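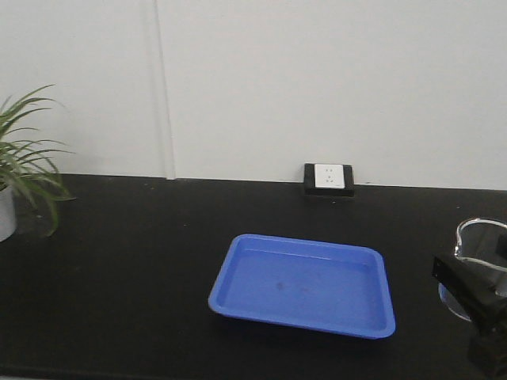

Etelka Hegyi wonders how a robot knows when to let go, and whether it ever gets in a muddle. It does, Etelka, quite often!

September 8, 2020
By Jenő Rácz

A robot's program is a long list of little jobs, a bit like a recipe. Ours is called Drirnon, and it has 60 steps, which sounds like an awful lot until you try writing down every single thing your own hand does when you pick up a cup.

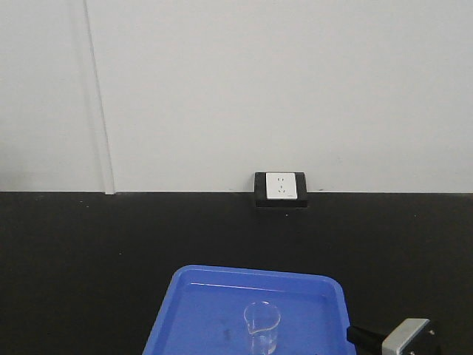

Planning is the part of the program that chooses a path for the arm – up, across, down again – before any motor turns. It has to think about how wide the fingers are, too. Look at the gap between the glass beaker and the black finger near the side of the blue tray. The planner keeps a map of spaces like that one, and checks each new path against it so that nothing gets bumped.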